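**Pale wood tabletop: oil it, varnish it, or leave it alone?**

**kyei_flats:** Bought a secondhand table from a guy in Trallia for 70 bucks. Light wood, no idea what kind. My wife wants it oiled. I want to eat dinner on it. We have been at this for 2 weeks and the plates are on the floor.

**Braven139:** Oil. Two thin coats, wipe off the extra, done. Oh, and spread the rags out flat outside to dry, unless you'd like a smaller garage.

**slowjoinery:** Oil on a pale top turns it the color of weak tea. I did my desk in August and I still apologize to it. Water-based matte varnish, please.

**Braven139:** Weak tea is a nice color.

**slowjoinery:** For tea.

**Akosua Kwofie:** Before anyone buys a can of anything, find out what's on it now. Put a drop of water somewhere you don't care about. If it beads up, there's already a finish and your oil will sit on top and sulk.

**kyei_flats:** It beads. I did it in the middle by mistake, so now I care about that spot.

**Akosua Kwofie:** Then wash it with a little dish soap, dry it, and eat your dinner. I've had a pale top for 14 years and the fanciest thing it ever got was a coaster — which my brother ignored.

**dedance_dan:** Disagree. Old finish gets gummy. Sand it back, start clean, one weekend.

**slowjoinery:** One weekend, says the man whose chairs have been upside down since I joined this forum.

**dedance_dan:** They're curing.

**kyei_flats:** Akosua, does yours look shiny at all? Mine goes blotchy by the window and my wife says that's damage.

**Akosua Kwofie:** It depends where you stand. Mine goes pale and a bit washed out in the middle when the light's on it, and the grain shows up better toward the near side. 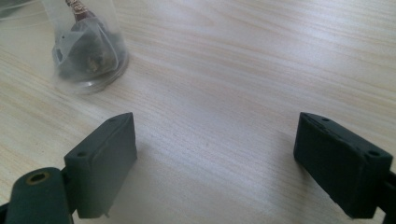
I'd walk around the table before calling anything damage. If the blotch moves when you move, it's the light. If it stays put, feel it with your palm, and if it's rough or sticky we can talk about sandpaper.

**kyei_flats:** It moved. She says I walked wrong.

**Braven139:** Still say oil.

**kyei_flats:** Soap it is. Dan, do you want the sander back Monday?

**dedance_dan:** No rush. Chairs.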